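Sultitz, second listen

I put off writing up Sultitz until I had heard it on something better than laptop speakers. The album is the third by Drelstead, a four-piece who began by backing other singers and took a while to write their own words. It has 10 tracks. The vocals are by Oana Matei, as before, and the record is on the Hiltex label, as before.

The main change is in the drums. On the first two albums they were close and dry, with each hit gated so that it stopped dead. On Sultitz the room is left in. The snare decays for most of a beat at the slower tempos, and the bass has been moved down and left out of the gaps to make space for it. On headphones this is pleasant. In a car it turns to mud below a certain volume, and track four loses its bass line entirely. 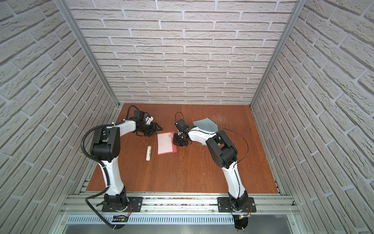
Matei sings lower than she used to. Two of the older songs have been re-recorded a whole step down, and both are better for it. The consonants are clearer and she no longer has to push for the top of the chorus. "Stanciu" is the one to start with. The verse is seven bars long, which sounds like an editing mistake the first time through and is easy to count by the third. The chorus goes back to eight. There is a key change at the end that I could do without.

The protest song everyone has been linking to, "Town Hall, Sunday," is track 6. I find it the weakest thing here. The verses list complaints in the order they might appear on an agenda, and the melody stays on three notes so as not to get in the way. The live version, which I heard in July, was faster and had a second guitar. It worked better. The venue held 2,270 and the crowd knew the words already.
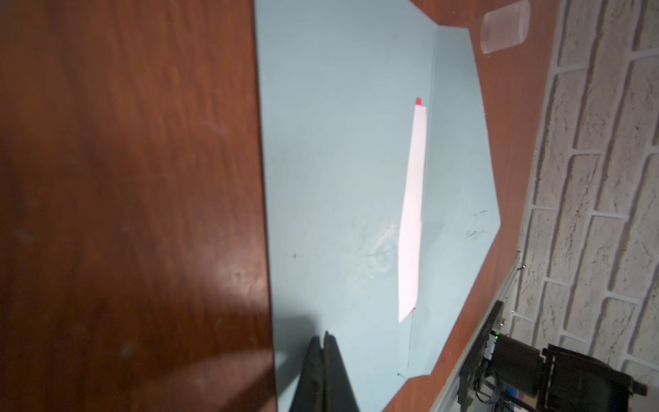
White paper strip on a light-blue sheet.

Sequencing is a problem. The total running time is 54 minutes, and the three longest songs sit together in the second half. I moved track nine up to follow track two and the album improved. Streaming listeners will do this without thinking. The vinyl is cut as a double, so the long songs get a side to themselves, and that may have been the reason for the order.

The lyric sheet has two errors in "Stanciu." The second verse prints "leave" where she sings "live," and the last line of the bridge is missing.

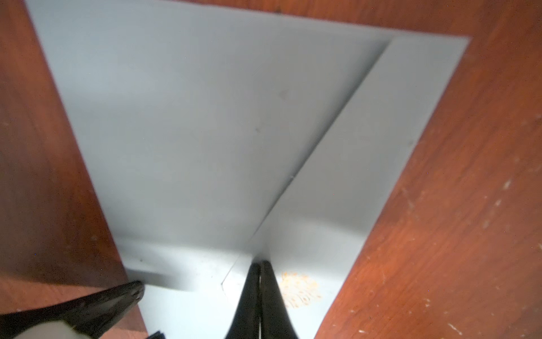 The mastering is quieter than on the last record. Turn it up before deciding anything about the drums. I compared the download with the vinyl and could not hear a difference in the top end, though side three of my copy has a click near the start that cleaning did not remove.

I would keep seven of the tracks. The closing instrumental is not one of them.

Contact | Copyright, all posts by the author | Back to top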